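Plovthorpe FAQ
4 min read

Same questions keep landing in the inbox so here they all are in one place. Spoilers kept light up to the harbor arc, after that you're on your own.

What is Plovthorpe about?
A girl named Wistska fails her lighthouse exam and gets posted to a town that floods every night and is dry again by breakfast. The locals sleep in boats tied to their chimneys. Her job is keeping one lamp lit. She is bad at it. Part comedy, part ghost story, gets a lot sadder than the first volume lets on.

Manga or anime first?
Manga if you have the patience. The anime skips the whole bell ringer chapter and it matters later. If you only want the one version, the anime is fine, the music is great.

How long is it?
10 volumes, finished. Anime is 27 episodes plus a special. Chapter 55 is where the show stops, so pick up the manga right there.

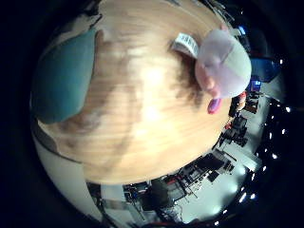
Who or what is Triroton?
The three-headed eel under the harbor. Shows up early as a joke, stops being a joke. Each head remembers a different version of the flood, and they argue. The left one lies. People miss this becuase the early translation gave all three the same speech style – the reprint fixed it.

Is there romance?
Kind of. Wistska and the ferry pilot, very slow, mostly them being rude to each other over soup. One hand hold in the whole series. Don't come for that.

Is it ok for kids?
Older kids, sure. No gore. But there's drowning in it, and the volume with the schoolhouse upset a few adults I lent it to. Read ahead before handing it over.

What's the Stefanou edition?
The big hardcover reprint. New translation, color pages back in, author notes at the end of each book. Only 2000 sets printed so used prices are silly. Paperbacks have the same story, and the notes are mostly about cooking anyway.

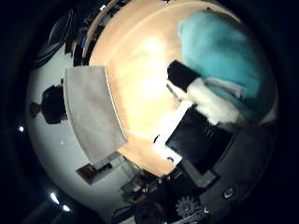 Why does the art change in volume six?
The artist switched from pen to brush for the storm chapters and kept going with it. Faces get rougher, backgrounds get a lot better. Took me a volume to come around.

Sub or dub?
Sub for Wistska, dub for the eel. The dub cast three actors for the heads and they talk over each other, its really good. Cant mix them though, so dub I guess.

Does the ending explain the flood?
Half of it. You find out who started it and when. The why is left to one page with no dialog – go back to the bell ringer chapter after and it makes more sense.

Will there be a second season?
No word. There's enough manga left for one. I'll update this page if that changes, usually get to it on Sunday.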